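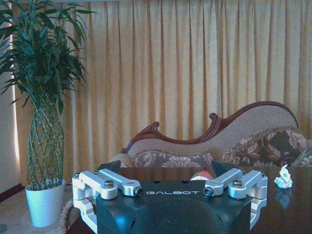

Wrist camera view over the coffee table. Tissue at right, a bit of something red and white behind the gripper.

We use cookies to remember your settings and count visits. Accept | Manage

Stop grading the planner. Grade the handoff.

Writing this fast, between two builds, so forgive the fragments. I have spent most of October reading logs from home manipulation runs and I'm now pretty sure we measure the wrong thing. Everybody reports planning time. Everybody reports grasp success. Fine. Then you open the logs and the trouble sits in the cracks between modules, where the perception side hands over a pose and the planner just takes it. No questions asked. No age on the estimate, no sense of how sure it was.

Look at what a wrist camera gets to work with. The gripper's own body fills the bottom of the view. The object you care about is a sliver between the fingers. The tabletop is glossy, so the tissue has a pale twin shining under it. A person sorts that out without noticing. A segmentation mask doesn't, or it does for 30 frames and then changes its mind.

And what comes out the other end? A pose. One clean transform, six numbers that look exactly as sure of themselves as the good ones did. We threw the doubt away at the interface because the message type had no field for it. That's a tooling decision somebody made years ago on a bench with matte blocks, and we all inherited it.
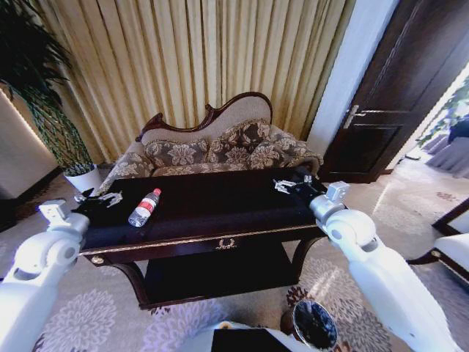
Head camera view: both arms at the table, bottle lying on its side near the left gripper.

The head view is better for this, mostly. You get the whole bottle, red cap and all, you get the table edges, both arms. So the usual answer is to fuse the two. Sure. But fuse how? In the Zundik stack, which I worked on and still like, the fused estimate was stamped with the time of the fusion. Not the time of the images! The head frame could be old, the arm could have moved since, and the stamp said fresh. We chased a calibration bug for weeks that wasn't a calibration bug. I pulled 430 runs and put the real image times next to the stamps. 249 of them had at least one planner call on stale data.

Nobody was careless. The code passed review, the tests were green. The tests were green becuase every test fed it a pose and checked the path. Path was great. Path to where the bottle used to be.

Clear plastic is its own headache. Depth comes back full of holes, you see the table through the thing, and the label and cap end up carrying the whole estimate. OK, so say that in the message. "I have the cap, I have the label, the bottom end is a guess." A planner that knows the bottom is a guess can pick a grasp that doesn't care about the bottom. A planner that gets a tidy cylinder can't.
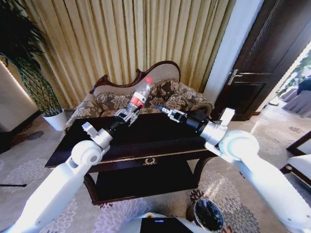
Page last changed: 2022-11-17

Then comes the part I really wanted to complain about. Once the left gripper has the bottle up off the table and tilted, most software I've seen flips a state to HOLDING and stops looking. The object gets glued to the hand in the planning scene, at whatever angle we predicted back before contact. But it's tilted now, cap up and over to one side, and whether that matches the prediction is a thing you can check. Head camera has a decent look at it. Check it! One more estimate after the grasp, write it back, carry on.

The other arm makes it worse. It's hanging over the far part of the table with its fingers open, and if it is ever asked to take the bottle it will plan against the glued version. Two arms, one wrong belief. People call that a coordination problem and go buy a fancier two-arm planner. I'd call it bookkeeping.

Lucinda Sorensen argued the opposite at the Idton meetup, and she argued it well. Her point: uncertainty in every message means every consumer has to handle it, most will handle it badly, and a wrong covariance is worse than none. She has seen teams set it to a constant and forget about it. So have I. I've done it. Still, a constant in a log is something I can find later. A missing field I can't.
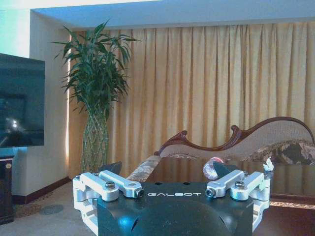 By the Ullville bench notes desk

What I'd change, in the order I would do it. Stamp everything with capture time, today, it's an afternoon. Make the planner refuse anything older than a limit and log the refusal loudly. Add a plain "which parts did I see" field before you attempt anything clever with distributions. Re-estimate after every grasp. Also log the view the estimate came from, because a low wrist view across a shiny table, with a small see-through pinkish thing just past the right fingertip, deserves a different amount of trust than a clean look from above.

And replay. Please, replay. Roman, our little log player, is 2000 lines of ugly Python and has paid for itself more than any planner upgrade I ever sat through. It lines up camera frames with what the planner believed at that moment and draws one on top of the other. You watch teh box drift off the object and you know whose bug it is before lunch.

I know it's dull work. Gets no demo slot. I'd still hire for it first.

Comments (3)

mdk_arm: The capture time thing bit us too. In our case the driver was stamping on arrival, so even the "real" image time was off. Check your drivers.

pathfinder77: Disagree on the refusal limit. Refusing in the middle of a motion can leave you somewhere ugly. Slow down first, then refuse.

hollis: is Roman public anywhere? would use it even if ugly

Contact | Copyright Ullville bench notes | Back to top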